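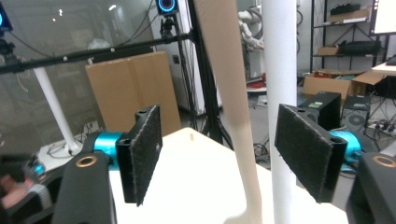

Changing the finger pads on the Flarkis hand-held gripper is a job most owners will do for the first time after a few months of steady use. The kit comes with one pair fitted and one spare pair in a bag, and the spares are the same part you get if you order the pad set on its own. Pads wear from the outside in. On the pair shown, the right pad has a worn face covered in lint and the border along the upper edge of the left one is frayed, and either of those is enough to get the spares out. A worn pad will often hold a box quite well and then let a tall, tapered piece turn in the grip, so test with something awkward before you decide yours are fine.

What you need

The spare pad pair
The small hex key from the lid of the case
A plastic scraper
A lint-free cloth and a little isopropyl alcohol
A strip of 200 grit paper, only if the old glue is stubborn

Allow 80 minutes the first time. Most of that is waiting for the adhesive to take.

Before you start

Switch the handle off and unplug the cable at the handle end. Open the fingers by hand until they stop. They move with slight resistance when the power is off. If they don't move at all, the unit is still live or the lock is on, and the lock is the slider under the grip.

Taking the old pads off

1. Undo the screw at the top of each mounting block and lift the finger plate away. Keep left and right apart. The plates look alike but the angle is different, and a swapped pair will close with a gap at the bottom.

2. Push the scraper under one corner of the pad and work along the short side first. Pulling from the long side tears the backing and leaves half of it behind.

3. Clean the plate with alcohol until the cloth comes away without any grey on it. If glue is still there, rub it lightly with the 200 grit and clean again.

4. Let the plate dry fully. Five minutes is plenty in a heated room.

Fitting the new ones

1. Peel back the first 2 cm of the liner and line the pad up with the lower edge of the plate. There should be 3 mm of bare plate left at the top.

2. Press down from the bottom upwards with your thumb, drawing the liner out as you go. Air bubbles under the pad can be pushed to the side if you catch them early.

3. Lay the plate face down on a clean table and put a heavy book on it for an hour.

4. Refit the plates. Tighten each screw until it stops and then no further. The thread is in plastic, and Meijer, who supply the blocks separately, charge more for one block than for two sets of pads.

Checking the grip

Plug in, switch on and run the zero routine from the menu. New pads are thicker than worn ones, so the old zero will be wrong and the fingers will read as closed too early. Then pick up something light and upright, lift it a short way and tilt the handle. If it slips, look at whether the two pads meet flat before you raise the force setting.

Where to buy

The pad set is sold through the Bralside shop and by post from Rusbridge. Both had stock when this page was last changed. The older ribbed rubber pads also fit, but they mark painted surfaces and I stopped using them in April.

Thanks to Paavo Koskela for the correction on the screw order.

Venla Toivonen
Last changed 25 Oct 2019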